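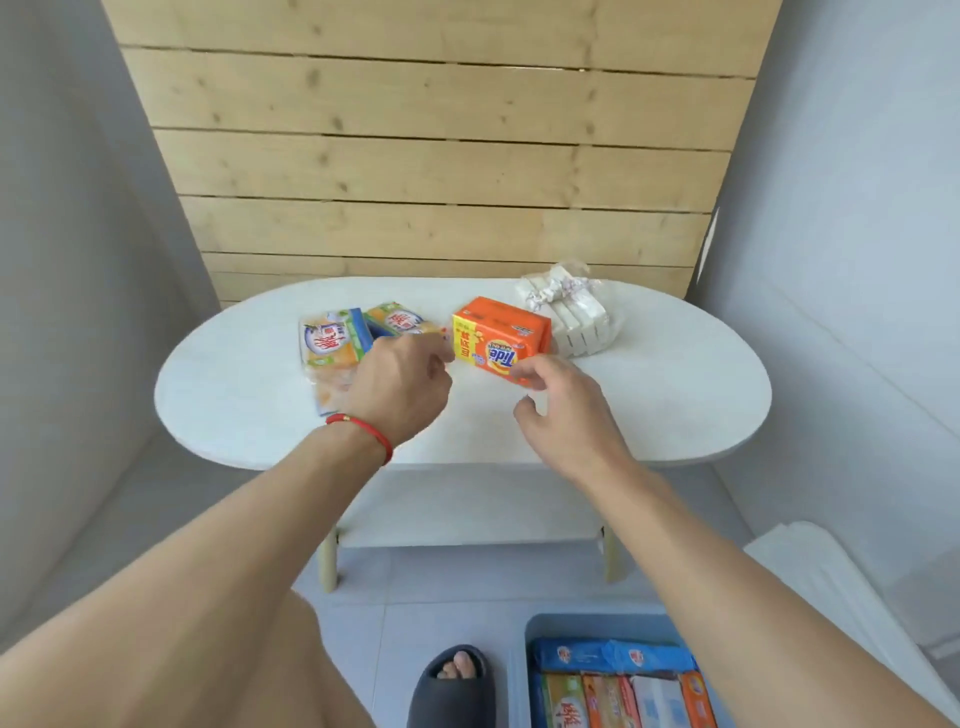
Bar soap on the sorting table at Musby, including Diao laundry bars and a wrapped bundle of Tide.

Musby stores to shelve bar soap by pack type

The household goods store at Musby will change the way it takes in and shelves bar soap from April, after a stock check found that the same products had been booked under several different headings.

The check covered 1,631 packs of soap and washing products. Of these, 58 had been entered under the wrong line. Most of the errors involved laundry bars recorded as hand soap, or multi-bar bundles recorded as single bars.

Under the new method, bars will be sorted by type of pack before they are sorted by brand. Single wrapped bars form the first group. Factory-wrapped bundles form the second. Paper-wrapped bars held together in a bag form the third, and will be booked in by the bag. Bags are to stay knotted until they reach the shelf.

"The old sheet had one line for soap and a box for notes," said Mairéad Keogh, who runs the store. "People wrote what they liked in the box. A bundle could go down as one item or as several, depending on who was on."

Sorting is done by hand on the oval table against the slatted wall. Packs are set out in a row, checked against the sheet and turned so that the maker's panel can be read. Several of the laundry soaps carry labels in Chinese, and a printed key with the product names in English and Irish will be fixed beside the table. Éabha Cronin prepared the key and will update it when new lines come in.

Laundry soap and hand soap will also be kept on separate shelves. Laundry bars go on the lower shelves, with bundles laid flat and stacked no more than 2 high. Hand soap moves to the upper shelves. Scented bars are to be kept away from dry food, which at present shares the same bay. Split wrappers will be taped if the bar is whole. If the bar is broken, the pack is written off and listed at the end of the shift.

The new shelving was supplied by Gallagher and is rated at 200 kg per bay. The lower shelf has a raised front lip of 15 mm to stop smooth film-wrapped packs sliding forward. Stock records remain on the Treltel system, where three new headings have been added to match the pack groups. Older entries will be moved across as the stock is used up.

Fiachra Brophy, who carried out the check, said powder and liquid products showed few errors and would stay under their present headings. Dishwasher tablets will be looked at separately, as box sizes vary between deliveries.

Deliveries will be accepted at the side door until 4 p.m. as before. Staff at the Troton store have asked for a copy of the sorting sheet and may adopt it later in the year. Questions about the new headings should go to Mairéad Keogh at the Musby desk.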